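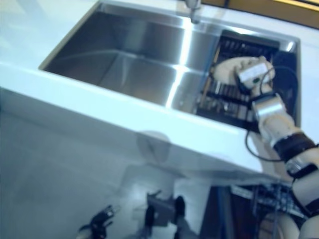
About Skulalell

Skulalell is a small cookery school in Graltham, up the hill from the old wool hall, and we teach ordinary home cooking to people who would like to be a bit better at it. We do soups and stews, bread, pastry, a proper roast, what to do with a glut of courgettes, and how to get all of it on the table at the same time without losing your temper. We also teach washing up, which makes some people laugh when they read the course list, and we are quite happy about that.

We opened with one room, one oven and a class of five. The building had been McPhee's, a hardware shop that a good many people in the town still remember fondly (you will hear it called McPhee's to this day, and if you ask for directions that is the name to use). The long shelves went, the lovely old floor stayed, and over one rather chilly winter the shop became a kitchen. We now have 30 places on our evening courses each term, and last year we were delighted to welcome nearly 200 people through the door for one thing or another.

The way we teach

Every class cooks, eats and clears up together. We started doing it that way for want of anybody else to do the clearing up, but we soon found that people talked more at the sink than they did anywhere else, and that a good deal of the teaching went on there too. So it became part of the lesson. You will learn how to wash as you go, which pans want soaking and which ones really don't, and how to look after a good knife (never leave it lying in the bowl, please!).

Our sinks are the thing visitors ask about most. We like a deep single basin in stainless steel, set into a plain white worktop, with a black slatted rack that sits down inside it at one side. Things can drain where they are and the worktop stays free for chopping, rolling and putting down your cup of tea. It is a simple arrangement and we are fond of it. Several of our students have gone home and changed their own kitchens after a term with us, and one or two have blamed us for the expense.

Steel does show every mark, of course. We wipe ours down with a soft cloth and a drop of washing-up liquid at the end of each class, going along the grain, and then rinse and dry. The racks come out and get a scrub of their own.

What we offer

Evening courses run for six weeks, from 6.30 until 9, and cover the basics or baking. Saturday mornings would be lovely, we know, and we are asked for them often, but the room belongs to our young cooks then, aged 8 to 14. In June we hold an open kitchen, when anyone can wander in, taste something and have a good look in the cupboards.

We also run Flodus, our lending shelf, where students can borrow a fish kettle, a jam pan or a set of cake tins and bring them back clean. The name began as a spelling mistake on the first label and has stuck.

Coming to see us

You are very welcome to call in before you book. The kettle is usually on from 4 o'clock, and there is a bell at the side door if the front is locked. Aprons are provided, but do bring a box with a lid - there is nearly always something left over to take home.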